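更新 8/15/19 天板の手入れと椅子の相性について書き足しました。

# Ernikのダイニングテーブル「Brelto」、毎日使っているので感想を書きます

食卓を買い替えました。ErnikのBreltoという木のテーブルです。うれしくて、届いてからずっと誰かに話したかったんですが、家族にはもう「その話は聞いた」と言われてしまうので、ここに思いきり書きます。長いです。

前の食卓は学生のころから使っていたもので、天板に鍋の輪じみが残り、端は浮いてきて、脚も片方がぐらぐらしていました。紙を折って脚の下に挟んで、しばらくするとその紙がつぶれてまた揺れる、という暮らしを何年も続けていたんです。味噌汁をよそうと水面が揺れるので、うちでは誰も肘をつきませんでした。行儀がよかったわけではなくて、つくと隣の人のお茶がこぼれるからです。

それで、次は絶対に揺れないテーブルにする、色は明るい木にする、この二つだけ決めて探しはじめました。

## 買うまで

候補はけっこう見ました。通販の写真だけで決めるのが怖くて、最後はDankoのショールームまで行っています。Dankoは家具と台所用品を置いている店で、Breltoは入口から少し奥、窓に近いところに展示されていました。

見た瞬間に「あ、いい色」と思ったんですよね。白木というほど白くはなくて、黄色くもなくて、メープルのような淡い色。木目が細くて、ところどころゆるく波を打っている。となりに濃い茶色の重厚なテーブルがあって、そちらも立派だったのに、目がずっとBreltoのほうへ戻ってしまいました。

対応してくれたのはDanica Šimekさんという店員さんで、わたしが天板の縁を何度もなでているのを見て、「座ってみてください、肘もついて」と椅子を引いてくれました。肘をつきました。揺れない! 体重をかけても揺れない。ちょっと感動して、座ったまま水筒のお茶を飲ませてもらったくらいです(ちゃんと許可はもらいました)。

高さは70cm。うちの前の食卓より少し低くて、最初は「低いかな」と思ったんですが、座ってみると肩が上がらないんです。わたしは背が高くないので、今まで食事のたびにほんの少し肩をすくめていたらしい。これは実物に座らないとわかりませんでした。背の高い人は逆に低く感じるかもしれないので、そこは試してほしいです。

値段は1357ユーロ。うちの買い物としてはかなりの大物です。その日は帰って一晩考えて、翌朝にはもう、あの天板の上に朝ごはんが並んでいるところしか想像できなくなっていたので、注文しました。

## 配送と組み立て

配送はSkidierという業者でした。前日に電話があって、当日も到着の前にもう一度連絡が来ました。天板と脚が別の箱で、天板のほうは角に厚い紙の当てものがしっかり巻いてあり、開けるのがもったいないくらいの梱包です。玄関で箱を開けてしまおうとしたら、運んできた方に「部屋で開けたほうが角をぶつけませんよ」と言われて、素直に従いました。正解でした。うちの廊下は途中で曲がっているんです。

組み立ては、友人のElba Lagosに手伝ってもらいました。天板を裏返して床に置き、脚をボルトで留めて、最後に二人で起こすだけ。説明書は絵が大きくて、文字をほとんど読まなくても進められます。ただし、天板は重い。持ち上げるところだけは一人でやらないほうがいいと思います。

細かい話をすると、ボルトは最初から締めきらず、全部の脚を仮留めしてから本締めするように書いてあります。ここを飛ばしたくなる気持ちはわかるんですが、順番どおりにやったら脚がぴたっと揃いました。付属の六角レンチは短めで、最後のひと締めは手が痛かったです。家に柄の長いレンチがある方はそちらを使うとだいぶ楽になります。

床に毛布を敷いておくのもおすすめです。うちは古いタオルケットで済ませたんですが、作業しているうちにずれてきて、Elbaが足で押さえながらボルトを締めるというおかしな格好になりました。

## 天板がとにかくいい

さて、いちばん話したいのはここです。

木目が横に、細く、すうっと流れています。近くで見ると、まっすぐな筋の間にやわらかい波のような線が混じっていて、それが場所によって濃くなったり薄くなったりする。わたしは朝、お湯が沸くのを待つ間に、気がつくとこの線を目で追っています。

ツヤも好みでした。ぴかぴかの鏡みたいな塗装は苦手で、かといって完全なツヤ消しだと少しそっけない気がしていたんです。Breltoはその間くらいで、光が当たるとそこだけ明るくなって、木目が少し光に溶ける。離れたところはしっとり落ち着いたまま。同じ一枚の板なのに、見る位置を変えると表情が変わります。

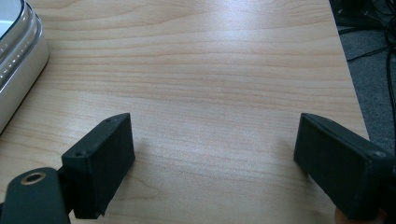
*Breltoの天板。光が映るところと、木目の帯がうっすら濃く見えるところ。*

白や銀色のものとの相性がいいのも、使いはじめて気づいた点です。濃い色のテーブルだと白い家電はぽっかり浮いて見えることがあるんですが、淡い木の上だとなじんでくれる。台所の道具は白か銀ばかり買ってきたので、急に全部が「合わせて選んだ人」みたいになりました。合わせていません。たまたまです。

器も映えます。藍色の皿を置いたときがいちばん好きで、次が黒い小鉢。逆に、ベージュや生成りの皿は少しぼんやりするかな、というのが正直なところです。そういう日は布を一枚敷きます。麻の、少し青みのあるランチョンマットを敷いたら、いつもの卵焼きがずいぶんよそいきの顔になりました。

手ざわりはさらっとしています。夏に腕をのせても、前の食卓のようにぺたっと貼りつく感じがしません。紙に字を書くときも、下敷きなしで平気でした。木目の凹凸がペン先に響くこともなく、わたしは家計簿もここでつけています。

## ひと夏使ってみて

朝食、昼食、夕食はもちろん、餃子を包むのも、子どもの宿題も、アイロンがけ前の洗濯物をいったん積むのも、全部このテーブルです。特に餃子! 皮と餡とバットを並べて、包んだものを置いていって、まだ肘をつく余裕がある。前の食卓では流し台と行ったり来たりしていたので、包む速さが違います。

先日は人を招いて、大人と子ども合わせて7人で囲みました。さすがに角の席は脚が少し気になるようでしたが、大皿を真ん中に置いても取り皿がちゃんと並びました。そのときDrahomíra Zelenákさんが、食事のあとも片づけを始めずに、ずっと天板に手を置いたまましゃべっていたんです。あれを見て、買ってよかったなあとしみじみ思いました。

揺れに関しては、今のところまったく問題なしです。パン生地を上でこねてもびくともしません(粉を敷く前にシリコンのマットを敷いています。じかにこねるのは、わたしにはまだ勇気が出ません)。

音についても少し。コップを置いたときの音が、前より低くてやわらかくなりました。こつん、ではなく、とん、という感じ。早起きした日に家族を起こさずに済むので、これは思わぬうれしさでした。

## 手入れ

ふだんは、固くしぼった布で拭いて、そのあと乾いた布でもう一度拭くだけです。木目に沿って拭くと拭き跡が目立ちません。最初のころ円を描くように拭いていて、斜めから見ると筋が残っていたんですが、木目と同じ向きにしたら気にならなくなりました。

これまでにこぼしたもの。お茶、醤油、トマトソース。お茶と醤油はすぐ拭いて、跡は見当たりません。トマトソースは、小さなはねを見落として一晩放っておいてしまい、翌朝ひやっとしたんですが、ぬるま湯でしぼった布をしばらく当ててから拭いたら取れました。カレーはまだです。今のうちから少し緊張しています。

熱いものは必ず鍋敷きを使っています。説明書にも熱い鍋をじかに置かないように書いてありますし、前の食卓の輪じみをもう一度見たくないので、鍋敷きを3枚に増やしました。置き場所に迷わないよう、食卓の近くのフックに掛けてあります。

傷は、ひとつつけてしまいました。フォークを落としたときの、ほんの点のようなへこみです。光の向きによっては見えるし、見えないときはどこだったか自分でも探せません。淡い色の木は傷が目立つのではと心配していたんですが、濃い塗装のテーブルに白く残る傷より、わたしの目にはずっとやさしいです。

乾燥する季節にどうなるかは、まだわかりません。木の家具なので、エアコンや暖房の風がじかに当たらない位置に置いています。暖房を入れはじめるのが例年10月なので、そのあたりで天板の反りやボルトのゆるみを見て、何かあればまたここに書きます。

## 椅子について

同じシリーズの椅子は買っていません。予算が尽きたのが一番の理由で、手持ちの椅子をそのまま使っています。座面が高めの椅子だと、太ももとテーブルの間が少し窮屈です。うちでは一脚だけ古い背の高い椅子があって、それに座った家族からは「足が組めない」と苦情が出ました。今その椅子は窓辺で鉢植えの台になっています。

肘掛けのある椅子を合わせたい方は、肘掛けが天板の下に入るかどうか、買う前に測ってください。わたしは測らずに注文してから慌てて測り、ぎりぎり入ることがわかってほっとした口です。

色合わせは、同じ淡い木でそろえるより、黒や濃い灰色の椅子を混ぜたほうが天板の色がきれいに見える気がします。ショールームでは黒い椅子と組んであって、それがとてもよかったんですよね。来年あたり一脚だけ黒を足したいと、こっそりたくらんでいます。

## 気になったところ

ほめてばかりなので、気になった点もちゃんと書いておきます。

- 重い。掃除のときに一人でひょいと動かすのは無理です。脚の裏にフェルトを貼ってからは、少しずつなら滑らせられるようになりました。
- 付属のレンチが短い。これは前にも書いたとおりです。
- 引き出しがない。前の食卓には浅い引き出しがあって、箸置きや輪ゴムを入れていたので、しばらく行き場に困りました。今は小さなかごを棚に置いています。
- 光がよく入る部屋だと、時間によって天板が明るく光ります。わたしはそこが好きなんですが、ノートパソコンで作業をする人は、座る向きを選んだほうがいいかもしれません。
- 色が淡いぶん、コーヒーの粉や黒ごまがよく見えます。すぐ気づいて拭けるとも言えますが、朝の忙しいときに見つけると「あとで」と目をそらしたくなります。

引き出しの件だけは本当に惜しい! オプションで後付けできる薄いトレーのようなものがあったら、迷わず買います。Danica Šimekさんにも聞いてみたのですが、今のところそういう部品はないそうです。

## どんな人に合いそうか

食事以外のこともテーブルでやる家には、すごく合うと思います。天板が広くてしっかりしていて、書きものも作業もできて、終わったら拭けばまた食卓に戻る。うちはまさにそれで、居間に机を買う話がいつの間にか消えました。

それから、部屋を少し明るくしたい方。うちは床が灰色のカーペットで、前の食卓も暗い色だったので、部屋の真ん中がなんとなく沈んでいたんです。Breltoを置いた日の夕方、電気をつけるのがいつもより遅くなりました。大げさに聞こえるかもしれませんが、家族も同じことを言っていたので、わたしの思い込みだけではないはずです。

模様替えをしょっちゅうする方や、引っ越しの多い方は、重さのことを考えて一度実物を見てから決めるといいと思います。脚は外せますが、天板を運ぶときは人手がいります。

組み立てにかかったのは、途中でアイスを食べた時間も入れて、約3時間。アイスがなければもっと早いです。

## 追記:よく聞かれること

この感想を最初に載せてから、何人かの方に質問をもらったので、まとめて書いておきます。

**テーブルクロスは使っていますか。**
使っていません。天板が隠れるのがもったいなくて、マットだけです。子どもが絵の具を使う日は大きな布をかけます。

**においはありましたか。**
箱を開けた直後は木と塗料のようなにおいが少ししました。窓を開けて数日過ごすうちに気にならなくなりました。

**木目は店の展示品と同じでしたか。**
同じではありませんでした。展示品は波の模様がもう少しはっきりしていて、うちに来たものは細い筋が多めです。届いた日は「おや」と思ったんですが、今ではうちの木目のほうが好きです。模様にこだわりのある方は、注文のときに店で相談してみてください。

**また買いますか。**
買います! もし次に引っ越して食卓がもう一台いるようになったら(そんな広い家に住む予定はありませんが)、やっぱりBreltoにすると思います。

カレーをこぼしたら、その結果も報告します。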